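Esholm pantry drawer insert
Set-up guide, section 4: Filling the drawer

Read section 3 (Fitting the runners) before you start. The drawer must be level and must close fully when empty.

What you need
The Esholm insert with its dividers
The label strip supplied in the parts bag
A damp cloth and a dry cloth
A soft pencil
Clips or bands for opened packets (not supplied)

4.1 Preparing the insert

1. Wipe the inside of the drawer with the damp cloth, then the dry one. Leave it open until no moisture is left in the corners.
2. Lower the insert into the drawer with the Molell mark facing you. Press down at each corner until it sits flat.
3. Slide the long divider into the centre slot. It goes in one way only. If it sticks halfway, lift it out and turn it end to end.
4. Fit the short dividers. Leave at least 50 mm between any two of them, or packets will be hard to lift out.

Note: In the Nirkham cabinet the usable depth is 308 mm. Measure your own drawer if the cabinet is from another range.

Caution: Do not trim the dividers. A cut edge can tear film packets.

4.2 Sorting the contents

1. Take everything out of the cupboard you are replacing and put it on the worktop.
2. Check the dates. Throw away anything that is past its date or has got damp.
3. Put glass jars and tins to one side. They belong in the lower drawer (section 5).
4. Divide what remains into sealed packets, opened packets and boxes.
5. Squeeze each sealed packet gently over the sink. If anything trickles out, empty the packet into a lidded tub and copy the name and date on to the tub.

Caution: The maximum load for the insert is 2 kg per compartment. Salt, sugar and rice reach this sooner than you may expect. Spread them across the drawer.

4.3 Placing soft packets

Soft packets slump if they are stood on end with space around them. Place them as follows.

1. Start at the back of the drawer with the packets you use least.
2. Lay each packet with the printed side up and the name towards the front.
3. Smooth the film with the flat of your hand. Small creases do not matter, but a fold across the name makes the packet harder to find.
4. If a packet has to bend to fit, bend it at the end with the least print.

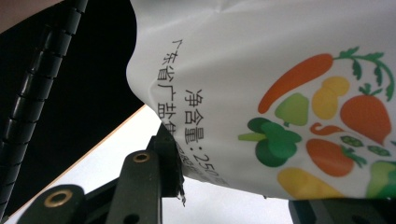
Fig. 7. Soft packet in white plastic. The net content is printed in a line beside the vegetable picture.

5. Where the name is in a language that not everyone in the house reads, write a short name on the label strip and fix it to the divider in front.
6. Close the drawer slowly. If it catches, take out the top layer and try again.

Note: Spare label strips are sold in packs of 26. Ask for the Bühler size, as the wider strips will not hold on the divider.

4.4 Opened packets

1. Press out the air, fold the top over twice and clip it.
2. Keep opened packets in the front compartment, fold upwards.
3. Wipe up spilt salt straight away with a dry cloth. Salt left on the runners will mark them.

Go to section 5, Lower drawer: jars and tins.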